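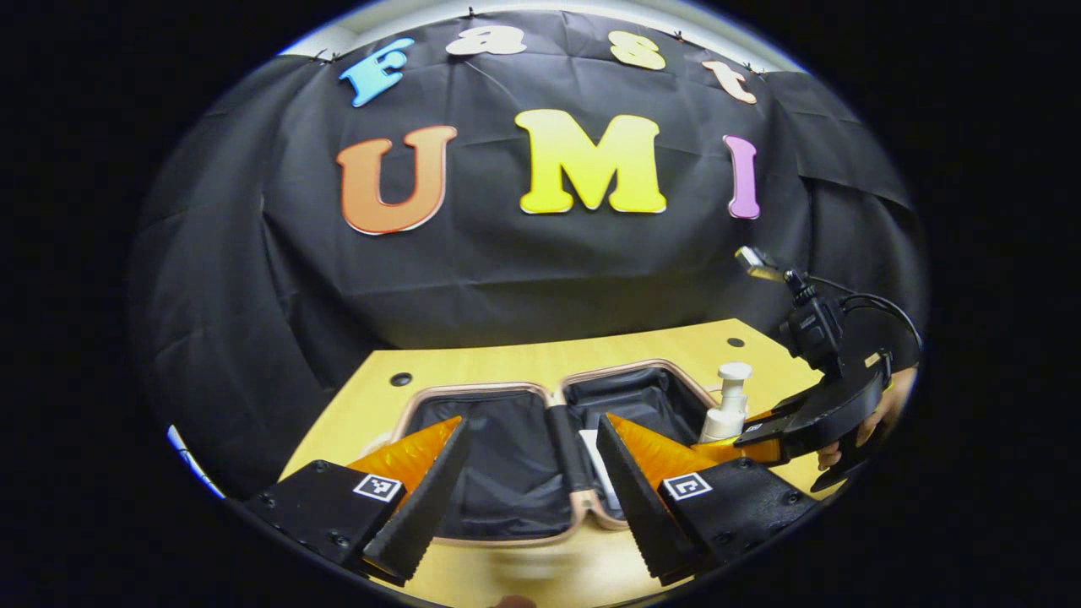
Banner and display lettering on fabric: weight, adhesion and house practice

Forum: Exhibits, Events and Signage
Thread status: open
Replies: 8

hovel_facilities
Original post

Our department is revising its written guidance on temporary lettering for open days and internal exhibitions. The present guidance was drafted for foam board and painted walls. It says nothing about cloth, although cloth backdrops are now used at most of our events.

We would welcome comments from other institutions on three questions. Which adhesive or fastening is permitted on fabric in your buildings? Do you set a limit on the size or weight of individual letters? Who is responsible for taking the display down, and by when?

The picture at the head of this thread shows large colored cut-out letters in two rows on a black cloth. Our own letters are cut from card of 400 grams per square meter.

Tarcísio Rezende
Reply

Thank you for opening this subject. At Setiawan Hall we permit straight pins and hook-and-loop dots only. Double-sided tape was withdrawn in February after it left marks on a rented drape, and the rental firm charged us 285 dollars for cleaning.

On weight, we do not set a limit for each letter. We ask the organizer to hang the full display the evening before and to inspect it at 8 the following morning. Any letter that has shifted must be refastened with at least two additional pins.

clornadent_events
Reply

I must disagree with the previous poster on pins. Our office prohibits them wherever members of the public under the age of twelve are admitted. A pin that falls from a backdrop lands on the floor or on the table below it, and it is very hard to find on carpet.

We use removable fabric glue dots. They hold well on cotton and poorly on polyester. Staff are required to test one dot on a hidden corner of the cloth before the display is approved.

Tarcísio Rezende
Reply

The concern about children is reasonable. I would note, however, that glue dots have failed in our building every summer, when the hall is warm. A large letter that comes down in the middle of a speech also causes difficulty. Our pins are inserted from the back of the cloth and the points are covered with felt.

margin_and_kern
Reply

May I raise the matter of wrinkles? Guidance documents tend to discuss fastening at length and pass over the condition of the cloth. Lettering on a creased backdrop sits unevenly no matter how it is attached, and the problem is more visible from the side. We require that all cloth be steamed and hung for one full night before any letter is placed on it.

A weighted hem is also useful. We sew a length of chain into the lower edge.

hovel_facilities
Reply

Steaming is not currently mentioned in our guidance and will be added to the draft. Could the poster confirm whether the chain is removed before laundering?

margin_and_kern
Reply

It is. The hem is closed with snaps at one end so that the chain can be drawn out.

zidance_print
Reply

With respect, I believe the discussion overlooks a simpler course. A printed banner requires no letters, no pins and no glue. Zidance supplies ours for 800 dollars, and we have used the same one for four years. The staff time spent on cutting, placing and straightening separate letters should be entered as a cost.

clornadent_events
Reply

A printed banner is suitable where the wording does not change. Ours changes with every event. We keep a full alphabet in three sizes, stored flat between sheets of tissue — the vowels are held in larger quantity, for obvious reasons. The staff time is modest once people have done it a few times.

I also do not accept that a printed banner needs no care. We had one that was folded instead of rolled, and the crease ran through the name of the institution for the rest of its life.

hovel_facilities
Reply

We are grateful for all contributions. The draft will now permit either covered pins or glue dots, at the discretion of the event lead, with pins excluded at family events. Cloth is to be steamed and hung overnight. The question of removal has not yet been answered by anyone. Our present rule is noon on the day after the event, and it is not well observed. Comments on that point would still be helpful.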